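Miltmont laundry notebook – January 2026
Entry by Kha La

Knitwear folding, staff changeover notes. Zora (the folding cell) goes live at Miltmont in May. Until then all knits stay on the hand bench. Thiện Nghiêm and I are writing the fold steps as paired gripper moves, to match the cell's two arms. Ribbed collars remain the awkward part.

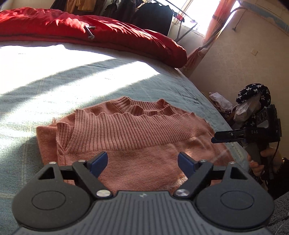
Pink knit, folded, ribbed collar at the far side.

Roster effect: 14 folders now on the line, 13 after changeover. The one position moves to inspection, same pay grade. Rees wants inspectors to log snags by garment type, so the tally sheet needs a new column. Folders asked whether they can still pull a piece off the infeed by hand. Yes – stop button first, then reach.

Fold order under review: sleeves in, then hem to collar. Spreading the garment flat is still a job for a person.
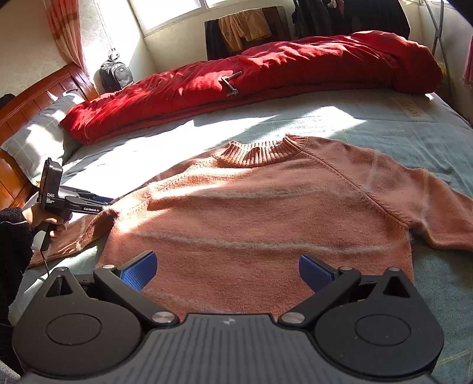
Page last changed: January, K. La

Collar away from the operator, sleeves out to both sides. Keep this as the start position on the training card. Thiện to check it against the Kisura infeed drawing, sheet 2.

Open: who clears a jam on night shift.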